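Ticket: Wrist camera soft on the Stirnitz gripper, fine on the Milska
Status: Open, lowered from urgent to annoying
Raised by: Jocelyn Hiebert
Cell: Paul (the arm, named before my time)
Kit: Heltov wrist camera, Milska two-finger gripper, Stirnitz two-finger gripper

Summary
We are meant to be picking one of two grippers for the sorting cell. The comparison was going nicely until I swapped from the Milska to the Stirnitz, at which point the wrist camera stopped giving us anything with an edge on it. The picking script now refuses to pick, which puts the Stirnitz at a disadvantage I don't think it has earned.

What I expected
Same camera, same arm, same lighting, different fingers. A slightly different view and a quick recalibration.

What I got
Grey. The stream is live, the controller reports a healthy connection, and the status light is as green as it has ever been. The detector returns nothing at all, with the confidence of a thing that has looked carefully.

Log

09:10 Restarted the camera service. No change. Restarted the controller as well, for morale.

09:25 Swapped the camera cable for the one off the spare arm. No change. Put it back, then couldn't remember which was which, so both now have tape on them.

09:50 Checked exposure. Auto exposure had settled on something sensible. Locked it by hand and tried either side. Lighter grey, darker grey.

10:15 Read the Stirnitz fitting notes properly. Their adapter plate moves the camera 40 mm forward compared with the Milska one. Our focus is fixed by hand at 200 mm, set when the Milska went on, and nothing in our swap checklist mentions touching it. I wrote the checklist.

10:40 Tried to turn the focus ring. It's locked with a grub screw the Stirnitz bracket covers completely. Gripper off, screw loosened, gripper on. Ring now turns, but so does the whole lens if you look at it sternly.

11:30 Refocused by eye on the printed target. Acceptable with the arm parked. Ran the short pick routine and the focus wandered off again during the fast moves. Suspect the loose screw, see previous entry.

12:05 Took the camera off and refitted it on the Milska with the screw done up. Full pick routine, 114 cycles, detector happy throughout. So the sensor and the lens are all right, and I can stop composing the email to Heltov.

13:20 Back on the Stirnitz with the screw tight and the old focus setting. Grey again, on demand. Pleasing in its way.

13:45 Asked the workshop for a longer spacer so the camera can sit back where it was. They can do one, though they would like a drawing with dimensions on it this time.

Not the cause
Cable, network, exposure, the controller update I had been blaming since breakfast.

Gripper notes so far, for whoever takes over the comparison
The Stirnitz closes more gently and copes better with the thin trays. The Milska is quicker to fit – about 45 minutes less faff – and leaves the focus screw where a human hand can reach it. Please don't score either on pick rate until the spacer is on. The numbers I have for the Stirnitz are all zeros and I'd rather they didn't end up in a slide.

To do
Drawing for the spacer (me). Add a focus check to the swap checklist (also me). Repeat the full routine on both grippers at the same working distance. Find the other grub screw, last seen near the vice.

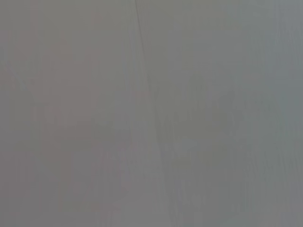
Can we fix this by recalibrating the camera instead of making a spacer?

Calibration tells the software where the camera is, so it will need redoing after the swap in any case, but it can't bring back detail the lens never focused. Fit the spacer or reset the focus first, lock the screw, then calibrate.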